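# Bathroom notebook, Luver flat, March

Started 8.10. Valentin Toma in from ten to help with the door and the shower seal.

Carrying on from the last entry. The list then was: door catching on the frame, latch not always taking, grout by the shower tray, stone top wants cleaning and resealing, cabinet fitting to check, floor to clean properly. The clock in the hall is wrong again so all the times here are off my phone.

## Door

The door has been the main complaint. It closes if you lift it slightly by the lever as you push, and everyone in the flat has learned to do that, which is how the backplate came to be working loose. I took the lever off first. Both long screws had backed out a turn and a half. The spindle is fine. The grub screw was finger tight.

Took the door off its hinges with Valentin holding the weight. It is heavier than it looks and we laid it on two blankets in the hall. The top hinge screws had no bite left. Drilled the holes out, glued in hardwood plugs, left them while we had tea and did the shower, then cut them flush and put in new pilot holes. I used the old screws on the bottom hinge and new ones on the top, a size longer.

Planed nothing. I was ready to take a shaving off the leading edge, but with the hinge tight again the door clears the frame all the way down. Glad I waited. The colour on these doors is a stain under varnish and I have never yet matched it on a planed edge.

The old varnish is dull along the lower panel moulding, probably from years of mopping. Wiped it down with a barely damp cloth and then a dry one. Cirnel furniture wax, thin coat, buffed after twenty minutes. It came up darker than I expected but it is even. The frame is a redder brown than the door and always has been. Waxed that too, both sides, and left the join between frame and wall tile alone. There is a hairline gap at the bottom on the shower side which I want to look at again when the heating has been off for a bit.

Lever back on. Thread lock on the grub screw. Keyhole cleaned out with a pipe cleaner and a puff of graphite. The key is in the drawer with the spare fuses, labelled. It turns, stiffly the first few times and then well enough.

Latch: the strike plate was sitting low. Moved it up 2 mm, filled the old holes with matchsticks and glue. It now shuts with one finger on the lever and no lifting. Tried it a couple of dozen times from both sides. Valentin says it is louder than before. It is, a bit. I'd take loud over lifting it.

## Shower

Old silicone along the tray came out in one strip for most of the length and then in crumbs for the rest, as usual. Plastic scraper only, the tray marks if you look at it. White spirit, then meths, then left it with the fan going.

The thin metal edge on the frosted screen had white scale all the way up it. Vinegar on kitchen paper, wrapped, half an hour. Careful to keep it off the wall tiles. I'm told they are only a marble pattern and won't mind, but there was no paperwork with the flat and I wasn't going to find out on the big ones. We have no spares of those, and the only price I have is an old quote from Wasard for 1,830 to strip and redo the whole wall, which is not happening.

Drain cover lifted, trap cleaned. The usual. Rinsed it through with two kettles of hot water, cover back on. It rocks very slightly if you stand on the edge. Could be the seat isn't clean. Will take it up again next time with a torch.

New silicone, white, one run, smoothed with a wet spoon. Valentin did the long side and I did the short side and his is better. Leave it overnight, no showers until tomorrow evening. Put a note on the kitchen table to that effect.

## Stone top and cabinet

The dark speckled top next to the basin had gone cloudy where the soap bottles stand. Tried washing-up liquid and warm water, no change. Tried the Long stone cleaner, left for five minutes, and most of it lifted. There is one ring left which I think is in the old sealer and not in the stone. Rubbed at it with a white pad for longer than it deserved and stopped.

Sealed the whole top, two coats, wiped off after ten minutes each. Water beads on it now everywhere except over the ring. The pale ledge above had the same cleaner but no sealer. It is a different stone and takes up product quickly, and the last time I put sealer on it there was a tide mark for weeks. Cleaned and dried, nothing more.

Cabinet: the small metal fitting near the top corner was loose, as suspected. Tightened it by hand with the short screwdriver. There isn't room for the driver. The side panel has swollen a little at the bottom, not badly. Ran a bead of clear silicone along the foot so the mop water stops getting in. Waxed the front with what was left on the door cloth.

## Floor

Did this last. Swept, vacuumed the corners, then the grout lines with bicarb paste and a nail brush on a kneeling mat. The lines by the door were the worst, and the ones under the cabinet edge where the mop never goes. Rinsed twice. The glossy tiles show every smear, so the final pass was clean water and an old pillowcase.

Some scuffs didn't come off. I tried a pencil rubber, then an 80 p offcut of melamine sponge, and they got fainter. I think they are in the glaze. Tried 400 grit wet-and-dry on the spare tile in the shed a while ago to see if it would help with this sort of mark, and it took the shine straight off, so that is ruled out for good. Writing it down again because I had forgotten I'd done it and nearly went to fetch the paper.

The wire basket came out for a wash in the yard. Hosed it, dried it, looked for rust on the slats. There is a little underneath where the feet sit, nothing on the rim. Touched it in with a dab of the red-brown enamel, which is close enough on the underside. It goes back in the corner between the door and the shower screen. It used to stand on the other side and the door hit it every time.

We agreed it is for cloths and hand towels waiting to go to the wash, and that rubbish goes in the kitchen. We'll see. If people start putting cotton wool in it, it will need a liner, and a liner in an open basket looks awful.

## Materials used

- Cirnel wax, a third of the tin
- Long stone cleaner, and the sealer, which is nearly finished
- white silicone, one tube
- clear silicone, end of an old tube, now thrown out
- hardwood plugs, wood glue
- longer screws for the top hinge
- graphite, thread lock
- melamine sponge, pillowcase

Need to buy: sealer, another plastic scraper (mine has a nick in it that left a line in the old bead), masking tape that isn't five years old.

## Left over

The gap at the foot of the frame. The drain cover. The ring on the stone. The underside of the door has no varnish on it at all, I saw that when it was lying in the hall and should have done it there and then, but the wax was already on and I wanted it hung before lunch. It will have to come off again for that. Two coats, a day between, so pick a time when people can do without a bathroom door.

Valentin thinks the hinges should all be changed while it is off. I think the bottom one is sound. We will look at it together when it comes down.

Packed up at 3.40. Tools wiped and back in the blue box, except the short screwdriver, which is on the kitchen windowsill because I want it for the cupboard handle in there.

Door shut, fan left running.
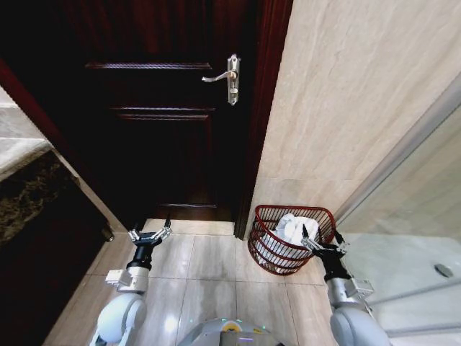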